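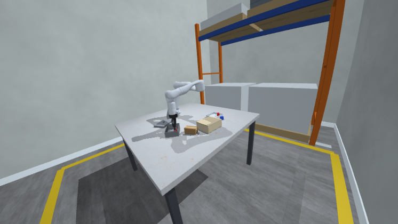

The simulated arm with its gripper down on the grey block, in Ffion Howells's virtual warehouse.

Ffion Howells has the laptop open before I've even got my coat off. It's Thursday, the café is packed, and she wants me to look at a shadow.

"See how it goes right across the tabletop?" she says, tracing it with a teaspoon. "We move the light between runs, so that shadow ends up all over the place. The early versions of the software were hopeless with it. They'd go for the dark patch and leave the block alone!"

She works on Rotumano, a project that teaches robot arms to pick things up entirely in simulation before a real one gets a go. I'd pictured something like a video game, and she's quite happy with that (she plays a lot of them). But what's the trick?

"Being awkward on purpose," she says. "Every run, we change something. The boxes shift, the floor gets shinier, the block is heavier than it looks. If you only ever practise in one tidy room, you learn the room."

Her team built 600 versions of the warehouse corner, orange shelving and all, and held back 51 that the software never practised on. Those were the test. It dropped the block in 13 of them, and Ffion is far keener to talk about those than about the rest.

"Most were the same mistake," she says. "It closed the fingers a touch early and caught the corner. Akihiko spotted it, I'd been blaming the friction settings for weeks."

Akihiko Okabe looks after the real arm, two floors down from her desk. I ask him later, by phone, whether he trusts what comes out of the simulator. There's a long pause.

"I trust it more than I did in April," he says. "Cardboard is still a pain. Real cardboard sags, and ours is perfectly stiff."

So soft boxes are next, and Ffion is dreading it a bit — squashy things take ages to compute. She's already tried one overnight run.

"I came in at eight and it had done 2 grasps," she says, and goes off to order another tea.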